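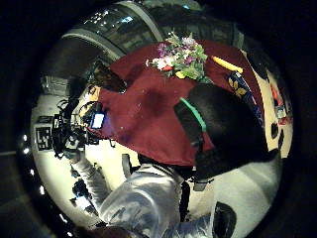 Pale pink and white blossoms on a dark red cloth, with a strip of leaf-print fabric alongside.

A cloth is the cheapest way to change a table. Paint takes a weekend and a new top costs real money, but a length of dark red cotton can be on and off in a minute. It hides scratches, softens the noise of cups and plates, and makes almost anything set on it look brighter.

Dark red has been selling well this year. Dindent, a small fabric shop in Pasholm, stocks 42 plain colors by the yard and keeps its reds closest to the door. Maroon leaves the shop faster than any of the others, and the busiest month is December. Plenty of it goes home for a holiday dinner and stays on the table until spring.

The color is easy to live with. Crumbs show, but coffee rings mostly don't. Green and yellow stand out against it, so a few leaves or a piece of fruit will do the work of a centerpiece. A banana looks good on maroon. So does a lemon. Dark plums and red apples get lost.

Flowers are where people tend to overspend. A supermarket bunch at $16 lasts a week if the water is changed, and less near a heater. Artificial stems have improved a great deal, and a small mixed bouquet with purple and pink blossoms can be used for years. Look for leaves in more than one shade of green. Check the stem too, where cheap ones show a seam. Dust them with a soft brush and store them out of direct sun.
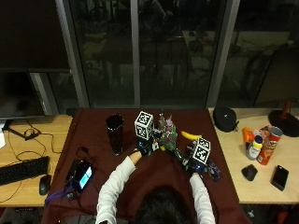
A small bouquet doesn't need a vase. Laid on its side at an angle, it takes up little height and people can see each other across the table. Spread the leaves with your fingers before you put it down, then turn it until the fullest side is up. If you want something tall as well, keep it plain. A glossy black cup at the other end of the cloth is enough.

Pattern is best kept to one piece. Nitton, which prints its own cottons, has a narrow runner in blue with yellow leaves for $40, and it sits well along the edge of a red cloth. Xu sells a similar weight in solid green. Either one can hang over the side a few inches without looking sloppy.

As for folds, some people iron and some don't. A heavy cloth drops its creases overnight if it is left on the table. A light one needs steam. Store it rolled on a cardboard tube and the center crease never forms in the first place.

Wash dark reds cold and separately for the first three washes, and dry them in the shade. Dindent will hem any length while you wait, except in December, when it takes two days.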